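Documents > Operations > Parts Handling Group > Minutes

Search minutes Enter keyword Go

Parts Handling Group – minutes, July
Last updated: Wednesday, 4:40 p.m.

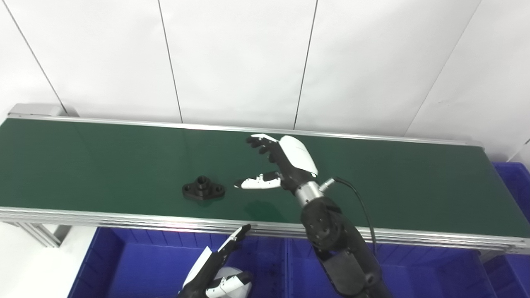
Chair and minutes: Nuanchan Rojanasak. Present: production, quality, purchasing, maintenance, shipping. Apologies from the night shift lead, who sent written comments. They were read out and are folded in below.

1. Minutes of the last meeting

Accepted with one correction. Item 4 said the belt trial had been "a success." Quality asked for that to be struck, as no measure of success had been agreed before the trial began. Changed to "the trial was carried out."

2. Moving the flanges by belt

Production repeated its case for sending the black flanges down the green belt to inspection instead of stacking them in totes. The claim is less handling and fewer marks on the finish. The chair asked what the claim rests on. Production said one batch of 100 flanges sent by belt and one of 100 carried in totes, with fewer marked parts in the belt batch.

Quality was not persuaded. The two batches were run on different shifts and checked by different people, and there is still no written rule for what counts as a mark. On a matte black part a fingerprint and a rub look much the same under the bench lamp. Until a part has been wiped and looked at again, quality will not call it marked or clean, and it does not think either batch was wiped.

Maintenance pointed out that the totes used were the old ones with the torn liners. Production did not know this. The chair said a comparison against torn liners tells us we should replace the liners.

Agreed: repeat both batches, same shift, same inspector, new liners. No decision on the belt until then.

3. How the part sits

Long discussion. Production wants flanges laid flat on the base plate with the boss up. Shipping asked why this needs to be written down when there is hardly another way to put one on a belt. The night shift comments say parts have been reaching inspection upside down, resting on the boss. It was not clear how many, or whether they were put down that way or got knocked.

Direction was also raised. Production would like the two mounting holes in line with the direction of travel. Quality sees no benefit, as the inspector picks each part up and turns it over anyway. Production said it would "look tidier." The chair asked that this be recorded.

Agreed: boss up, goes on the work card. Direction of the holes left open.

4. Belt cleaning

Purchasing has a quote from Drirkton for a belt cleaner at 2000 dollars for the year. Their leaflet says it prevents transfer onto machined parts. Maintenance asked what is supposed to be transferring. No one present has found anything on a flange that could be traced to the belt. Purchasing said the sales rep had been very sure about it.

Maintenance will wipe the belt with plain cloths at the start of each shift and keep the cloths from the first week in a bag so people can look at them. Purchasing to tell Drirkton we are not ordering for now.

5. Side rail

Grellitz offered a padded strip for the thin rail on the far side of the belt. Production is in favor. Quality asked whether a flange has ever touched that rail. Production thought so. Maintenance has seen no black scuffs on the aluminum and would expect some by now. Deferred – bring a scuffed part or a scuffed rail and we will talk about it.

6. Labels and totes

Heydari totes: 17 on order, some 100 asked for by shipping. Shipping explained the larger figure as "allowing for growth." The chair asked whose growth. Order stays at 17.

Imico labels are still peeling off in the wash area. Purchasing has been told twice that the new roll is different glue. Shipping stuck one from each roll on the same tote and both came off. Purchasing to ask for a refund and not a third roll.

7. Any other business

Production asked whether the group could stop going over the trial figures every month. The chair said yes, once there are figures.

Actions
Production – rerun both batches; boss-up line on work card
Quality – write down what a mark is, one page at most
Maintenance – daily belt wipe, keep cloths; new tote liners
Purchasing – Drirkton, Imico
Shipping – note any flange that arrives upside down, with shift

Next meeting same room, 2 p.m. Bring the cloths.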